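Manipulation Lab, course notes, week 5
Gripper setup, reach checks, first recorded runs

Notes typed up fast between sections, so tell me if something is wrong. Replaces the old handout from the shared folder. The old one still has last year's joint limits in it, please delete your copy.

Before you come in

Read the Prusel quick start, only the part on enabling and stopping. Skip the chapter on force control, we get there after the break. Bring your logbook. One per team, paper. Laptops for everybody else.

Teams are the same as last week except Nhung Huỳnh moves to bench 2 with Tùng Đào. Bench 3 is short one person so they get the extra half hour on Friday.

Where we left off

Last week: frames. Base frame, flange frame, tool frame. Most of you got the base to flange part right. Most of you forgot the tool offset. If you tell the arm to go to a point and you never told it how long the fingers are, it takes the flange to that point and the fingers arrive first. Into the table, usually.

So, rule for the whole term: check the tool offset before you enable. Say it out loud to your partner. Write the value in the logbook, with initials.

Part A. Homing the gripper

1. Arm in park position, speed slider at 10 percent.
2. Open the gripper all the way from the pendant, not from code.
3. Close all the way. Nothing between the fingers. Zero the width here.
4. Open, close, read the width again. Should come back to zero or very near it. If it drifts, do it over.
5. Save the zero. The Mollau driver does NOT save on exit, you have to press save.

Common mistake is zeroing on something. Last year a team zeroed on a strip of foam and then every grasp they did for two weeks was too tight. They blamed the code, rewrote it, got the same result. Check the fingers first.

The width number you get from the driver is the commanded width unless you ask for the measured one. Two different calls. They look almost the same in the docs. Use measured in your logs, commanded is only what you wished for.

Part B. Reach

Maximum reach on our setup is 700 mm from the base, flange to base center, fingers not included. Don't use all of it. Close to full stretch the elbow straightens out and small moves at the tool turn into big fast moves at the joints. This is the singularity stuff from lecture 3, the slide with the straight arm. Stay well inside.

Do this with the arm disabled first, in the simulator:
- pick four points on the table, near, far, left, right
- solve for each, tool pointing down
- solve again with the tool tilted
- write down which ones fail and what the solver says

Then the same points on the real arm, slow. One hand on the stop the entire time. The person on the stop does not also type. I keep seeing this.

If the solver gives you two answers, take the one closer to where the arm is now. Elbow flips look exciting and they knock things over.

Part C. Wrist camera

You will be looking at the wrist view a lot so get used to it. The fingers are always in it, at the bottom, and that's useful: they don't move relative to the camera except to open and close. If they show up in a different spot than yesterday, somebody bumped the mount. Stop and recalibrate.

Three things to check in the view before you record:

Exposure. White table, white backdrop, black fingers. Auto exposure will hunt when the arm moves. Lock it.

Focus. On the fingertips, not the wall. You care about whats between the fingers.

Landmarks. A bare white table gives the tracker very little to hold on to. The cable grommets in the tabletop are OK for a quick sanity check, not good enough for calibration. Use the printed board.
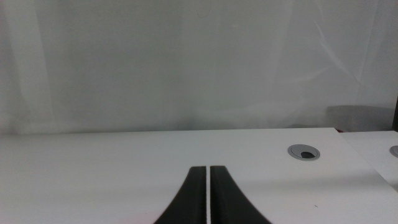 Drita Stojanovska asked after section whether a nearly closed gripper should count as closed in the log, because her team had been writing "closed" for anything under the threshold and Imtiaz Liyanage's team had been writing the number. Write the number. The threshold is only there for the state machine. With a sliver between the fingertips a sheet of paper still goes in, and we are doing paper in week 7, so you'll want to know.

Part D. First recorded runs

Each team records 18 runs. Same start pose, same end pose, no object yet. Yes it's boring. The point is to find out how repeatable your setup is before there's anything to blame it on.

For every run log:
start pose (joint values, not only xyz)
measured width at start and end
speed setting
who had the stop
anything weird, in words

Save to the Alipour folder under your bench number. Not the desktop. Files on the desktop get wiped at night, I can't get them back for you.

If a run goes bad keep it. Mark it bad, say why, do another one. Don't quietly delete, I'll see the gap in the numbering and ask.

Plot the end positions when you're done, x against y, one dot per run. A tight blob is what you want. A line means something is drifting, check the mount and then the zero. Two blobs means the solver is switching between solutions, go back to Part B.

What to hand in

The plot, one page of text, photo of the logbook page. Due before the next lab starts. One submission per team with all the names on it.

Grading is the same as before, 3 points per part. You lose one if the tool offset isn't written down, every time, sorry.

Loose ends

Skurnora cables: the short one on bench 1 is flaky, use the long one and tape it to the upper arm with some slack at the elbow. Do not tape over the joint.

Châu Bạch has the key for the calibration boards and is in the lab until 4. Put them back flat, please. A bent board is worse then no board.

Next week: objects. Blocks first, then the soft stuff. Read the section on contact and friction, bring questions.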